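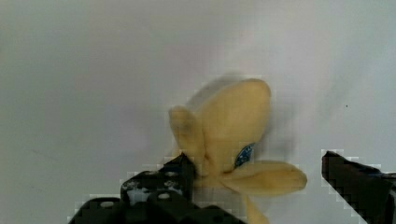 I have been trying to get rid of things since January, and I would like it noted that I am bad at it. The plan was to move from a house with an attic to an apartment with a closet, and to do it in a calm, adult way, a box at a time, with labels. I bought labels. I bought a special pen for the labels. Then I went up to the attic and sat on a trunk for an hour reading the instruction booklet for a bread machine we gave away years ago. The hard part is never the furniture, which is big and obvious and can be argued about. The hard part is a soft yellow plush toy with more limbs than I can explain, which could be a small creature or could be a flower, and which I can't put in a bag and can't say why.

So this is a post about downsizing, from someone who has read all the books on downsizing and has now had to find a box for the books on downsizing.

The house is in Kultcombe, up the hill past the feed store, and it has the kind of storage that ruins a person. There's the attic. There's a crawl space under the attic eaves that you get to through a door made for a child or a raccoon. There's a basement with shelves the last owners left, and we took those shelves as a sort of challenge. When you have room for a thing you never have to decide about it. You just walk it upstairs. I walked things upstairs for 13 years and was in pretty good shape from it.

The new place is in Plirkodby and it is 814 square feet, a number I repeat to myself in the shower. It has big windows and a nice view of another building's nice view. The closet in the hall is described in the lease as "generous." I have stood in it. I would call it polite.

My first method was the one where you hold each object and ask how it makes you feel. I gave that a whole weekend. It turns out I feel mildly guilty about everything, including a colander. I kept the colander. I also kept its lid, and colanders don't have lids, so there is something else in this house missing one.

My second method was the spreadsheet. I made columns for Keep, Sell, Donate, Toss, and, after the first evening, Think About. By the end of the week the spreadsheet had 403 rows and most of them were in Think About, including "rope (good)" and "rope (other)." I sorted it by color for a while. It looked very nice. Not one item had left the building.

The third method was selling things online, which I recommend to anyone who has too much faith in strangers and would like to have less. I listed a floor lamp. A man wrote to ask if it was still available. I said yes. He wrote back to ask if it was a lamp. We went on like this for some time. In the end a different person came to get it at nine at night, handed me a ten for a lamp marked fifteen, and asked if I had any more rope. I did, but by then I was attached to it.

The Clekar went faster. For those who didn't grow up with a parent who bought things from the back pages of catalogs, the Clekar is a countertop appliance that cores, peels and juices, though never in that order and never the fruit you meant. It weighs as much as a bowling ball. I listed it as "vintage," meaning I was embarrassed by it, and within an hour there were three people fighting over it in my inbox. One of them offered to drive in from two counties over. I got more for the Clekar than I did for my dining table, and I have thought about that every day since while eating off my knees.

Then there is paper. Whatever you think you have in the way of paper, go ahead and double it. I found tax returns from a job I don't remember having. I found every manual for every phone. I found a folder marked IMPORTANT and in it was one takeout menu, and the restaurant had closed, and I was sad about the restaurant and had to take a break. My advice on paper is to do it last, at night, with the radio on, and don't read anything that's handwritten. I broke that last rule right away and lost an evening to a box of letters. They're coming with me. They get the good shelf.

People keep telling me to take photos of sentimental things and then let the things go. I understand the idea. I now have a great many photos of mugs. What I don't seem to have is fewer mugs. Somewhere in the process a step was skipped, and I suspect the step was the one where I open the back door of the donation center and hand over a crate. I have driven there. I have sat in the lot with the engine on and the crate belted into the passenger seat like somebody's aunt. I have driven home and told myself they looked busy.

I did finally get one load out. It was mostly sheets, for beds in sizes we haven't owned in years, plus a fondue set, plus four umbrellas that all open about halfway. The kid at the counter took it all without looking and asked if I wanted a receipt. I wanted a ceremony. I took the receipt. It's in a folder, in the paper pile, under IMPORTANT.

The movers are from an outfit called Mrema, and they sent someone out to do an estimate. He walked through with a clipboard and didn't say much until the basement, where he said "oh," quietly, the way a dentist does. Their mid-size package comes with 36 boxes. I asked what people did if they needed more and he said they could buy more, and he said it kindly, and looked at the crawl space door. I told him there was nothing much in there. There's a canoe paddle in there, a crib in pieces, two fans, and a Christmas tree that sheds even though it's plastic.

Here is what I can report as progress. The garage is done, if you don't count the rafters. The kitchen is down to one drawer of mystery cords, from two. I've let go of the exercise bike, and it went to a neighbor who I'm told also hangs shirts on it. I have one pair of rain boots now instead of the three pairs, all left over from a single wet spring when I kept forgetting I had bought rain boots. The rope is down to (good).

I've also given up on the idea that I'd come out of this a tidier person. I know people who move and come out the other side with one bowl and a fern, talking about lightness. I'm glad for them. I'm going to come out of it with fewer things, most of them heavy, and a closet I have to lean on to shut.

As for the plush thing, it's been in four different piles. For one afternoon it was in Donate and I could feel it in there from across the room. At the moment it's on top of the box of letters, where it takes up hardly any space. Next up is the crawl space. I bought knee pads for it, and I've lost them somewhere in the house.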